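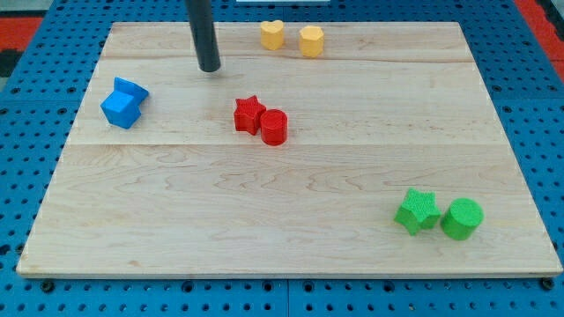
## 4. Oiling and Caring for Your Board

Welcome back! If you've followed the first three sections, your Skunwood board is unpacked, rinsed and rested overnight, and you're ready for the part most of our customers end up enjoying more than they expected. Before you open the oil, take a good look at the surface in daylight and get to know the grain. On a pale board with wavy tan and cream figure and faint seams between wide planks, the oil will bring the pattern forward and warm up the color a little, so don't be alarmed when it looks darker after the first coat. The seams are glue lines, and they're supposed to be there.

### What you'll need

- The 100 ml bottle of Prerel board oil from the box
- Two clean cotton cloths (an old T-shirt is perfect, and we mean a really old one)
- The fine sanding pad, marked 500
- A table you don't mind getting a drop or two on, covered with newspaper

### First oiling

1. Make sure the board is completely dry. If it feels cool to the touch in the middle, give it a few more hours standing on edge.
2. Rub the sanding pad lightly over the top, always going along the grain. You're only knocking down the fuzz that the rinse raised, so go easy, and stop as soon as it feels smooth under your palm.
3. Wipe away the dust with a dry cloth. Don't skip the corners (dust loves corners).
4. Pour a puddle of oil the size of a large coin onto the center and spread it outward with the second cloth. Add more as you go until the whole top has an even shine.
5. Do the edges and both ends. End grain drinks oil much faster than the face, and you may find yourself going over it three or four times before it stops looking thirsty. Keep going!
6. Turn the board over and oil the underside too. A board that's oiled on one side only can cup, and a cupped board rocks on the counter and drives everyone in the kitchen crazy.
7. Stand it on its long edge for 40 minutes, then buff off whatever is left on the surface.
8. Leave it overnight and repeat steps 4 through 7 the next evening.

**Caution:** Lay oily cloths out flat, outdoors, until they are fully dry before you throw them away. Never leave them wadded up in a trash can or a laundry pile.

**Note:** Please don't substitute olive oil or sunflower oil. They smell lovely for a week or two and then they go rancid, and it takes a good deal of scrubbing to get a board back from that.

### Keeping it up

Oil once a month for the first half year and after that whenever the surface starts to look chalky. In a dry house with the heat running, you may need to do it more often. Krishnamoorthy Marar, who wrote the first version of this guide and still answers our repair mail, does his on the first evening of every month while the rice cooks, and his board is older than our workshop.

For everyday washing, use warm water and a little dish soap, wipe both sides, and dry the board standing up. For onion and garlic smells, sprinkle on coarse salt, rub with half a lemon, wait a few minutes and rinse.

**Caution:** No dishwasher, no soaking in the sink, and no leaning it against the stove. Heat and standing water are what open up glue lines.

If a seam does open wide enough to catch a fingernail, stop using the board and write to us at the Carroll workshop. Include the batch number from your card (for example, 114) and tell us how the board has been washed. We'd love to help, and small gaps can usually be closed.

For scorch marks and deep knife cuts, turn to Section 5. If you bought the Zavoten stand along with your board, its rubber feet need to go on before you set anything heavy on it, and the directions are on the inside of the lid.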